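Zukgate (Verfahren)
Zukgate ist ein Verfahren zum maschinellen Lernen zweiarmiger Montagearbeiten, bei dem ein Roboter aus vorgeführten Bewegungen lernt, wann er ein Bauteil festhalten und wann er es wieder freigeben soll.
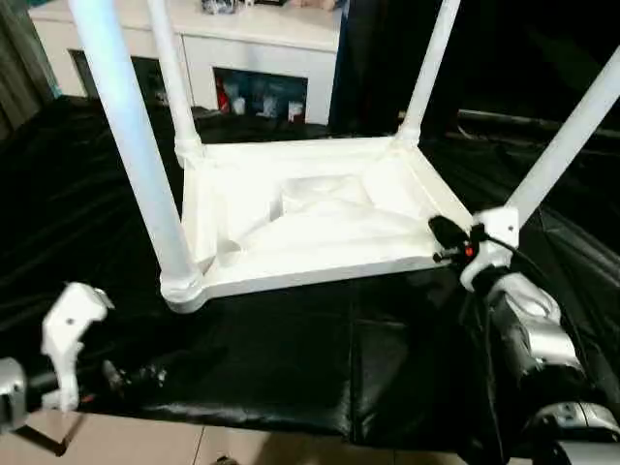
Grundgedanke
Wer schon einmal einen Hocker zusammengesteckt hat, kennt das ja: Die eine Hand hält, die andere drückt, und irgendwann tauschen die beiden ganz von selbst ihre Rollen. Für einen Roboter ist gerade dieser Tausch der schwierige Teil. Herkömmliche Lernverfahren sagen für beide Arme gemeinsam die nächste Bewegung voraus und neigen dazu, den gerade wartenden Arm unruhig mitzuführen oder zu früh zugreifen zu lassen. Zukgate setzt deshalb vor jeden Arm eine kleine gelernte Schaltstufe, das sogenannte Tor. Sie entscheidet fortlaufend, ob der Arm hält, sich bewegt oder in Bereitschaft bleibt.

Typisch ist die Arbeit an einem umgedrehten Kunststoffhocker, dessen Beine nach oben stehen. Der rechte Greifer fasst den Sitz an einer Eckbuchse, nahe am Ansatz des Beins, während der linke geöffnet daneben bereitsteht. Die Buchsen eignen sich gut als Griffpunkte, weil sie dicker sind als die Beine und sich in den Kamerabildern recht zuverlässig wiederfinden lassen.

Entstehung
Das Verfahren wurde am Institut Pratlow entwickelt und zunächst an Steckverbindungen aus dem Möbelbau erprobt. Eine ausführliche Beschreibung erschien am 2025-04-28 als Arbeitsbericht, zusammen mit dem Datensatz Beststead, der 72 vorgeführte Montageabläufe enthält. Die Vorführungen wurden durch Fernsteuerung beider Arme gewonnen und anschließend von Hand mit den Zeitpunkten der Rollenwechsel versehen, eine geduldige Arbeit, die der Bericht mit spürbarem Respekt schildert.

Ergebnisse
Zum Vergleich diente das ältere Verfahren Ruddock, das ohne Schaltstufen auskommt und mit denselben Vorführungen trainiert wurde. In je 40 Versuchen brachte Zukgate die Montage 34-mal vollständig zu Ende. Ruddock blieb deutlich darunter und scheiterte meist beim Übergeben des Werkstücks von einem Arm an den anderen.

Grenzen
Glänzende Unterlagen erschweren die Tiefenschätzung, und bei weißen Teilen mit wenig Zeichnung setzt der Greifer gelegentlich etwas neben der Buchse an. Auch kennt die Schaltstufe nur die Rollen, die in den Vorführungen vorkommen; hält ein Mensch das Werkstück mit fest, wird ihre Entscheidung unsicher. Ob sich das Verfahren auf weiche Materialien wie Stoff oder Schaumstoff übertragen lässt, ist bislang nicht untersucht.

Siehe auch
Imitationslernen
Zweiarmige Manipulation
Fernsteuerung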